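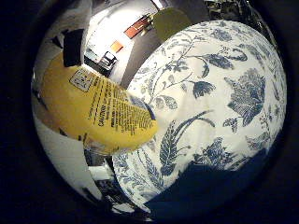
Why does the gripper stop and refuse to open after it picks up a pillow or a folded sheet?

The controller has seen more motor current than it allows and has gone into protective stop. With soft goods the usual reason is thread or a loose corner of cloth pulled in between the finger and its guide. The fingers stay closed on purpose, so the load does not fall.

Which units have this fault?

All Stalier grippers with the old finger guides. The new guides were fitted at our Stukcombe workshop from January, and they have a closed edge on the inner side. If you can put a fingernail under the edge, you have the old type.

Can I pull the cloth out by hand?

Not while the arm has power. Press the emergency stop, switch off at the cabinet and wait 2 minutes. Then turn the release screw on the back of the gripper to the left until the fingers are free. Please do not cut the cloth with a knife near the cable. Gareth Greenwood did this on our own test cell and we had to replace the wrist cable also.

Do tags and labels make it worse?

They can. A sewn-in label or a hanging tag is stiffer than the fabric, and it goes into the gap more easily. If the item has a big warning tag on one side, teach the pick point on the other side. Tags must stay on the product, so removing them is not a solution for most customers.

The stop came back right after I pressed reset. What now?

Do not press reset again and again. Every reset lets the motor pull for a short moment, and after 3 tries the controller locks and asks for the service code. Write down the fault number first – it is lost when the cabinet is switched off.

Was anybody hurt because of this?

We have one report, from the Abou Jaoude site. An operator had a finger pinched when he held the cloth and a colleague pressed reset. He was back at work the same day. After this report we changed the manual: only the person at the gripper may hold the reset key.

How do I prevent it until I get the new guides?

Reduce the closing force to 80 percent and clean the guides at the end of each shift. The guides should be inspected every 4,000 cycles, and more often if you handle fabric with loose threads.

Who pays for the new guides?

Prerkeck pays for the parts and the shipping. Fitting is free if you send the gripper to us. Write to Ada Sanna in service with the serial number. For questions about the force settings, ask for Qusai Moussa.

Page last changed: July 2019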